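Brittany Morin has a spreadsheet open before I've sat down. She runs purchasing for Ferkbridge, the grocery fit-out and training outfit, and September is when the money gets decided. Two-armed units for order picking, how many, and whether to own or lease.

"Everyone wants to talk about the arms," she says. "I want to talk about the floor, the chargers, the spare fingers. That's where the budget goes."

The first request on her desk was for six units. She cut it to two. Her colleague Ese Garba, who runs the practice room, wasn't thrilled at the time but has come round - mostly.

"Six would have been six of the same mistake," Garba says. "We hadn't even settled on a basket. You pick a basket, then you price the hands."

We use cookies to improve your experience and measure traffic. By continuing to use this site you accept our cookie policy. Accept | Manage preferences
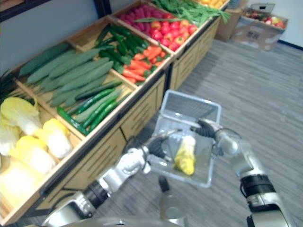

Baskets, then. Garba wants a stiff rim and something both grippers can hold without squashing it. Produce is the hard part of the catalogue, she says, and the reason she fought for a proper wooden stand in the budget instead of a folding table. "A napa cabbage is not a tin of soup. If the quote only covers tins I don't want the quote."

Two suppliers are still in it, Skendier and Clasoter. Morin won't say who's ahead. She will say one of them left service visits off the first quote completely, and that she sent it back the same afternoon.

What about the lease? She scrolls. Thirty months is the term she's been offered, she asked for shorter. Consumables get their own line, $2000 to start, to be looked at again once there are real hours on the grippers. "Finger pads wear. Ask what they cost before you sign, not after."

Amrit Fraser in finance wanted a payback date. Didn't get one.

"I gave him a range and he hated it," Morin says. "But I'm not putting a date on a machine that hasn't done a full season of produce yet."

Garba's own wish list is shorter. A second stand, same height as the frist. More floor space. And training hours for staff, which she says allways get trimmed when the freight bill comes in.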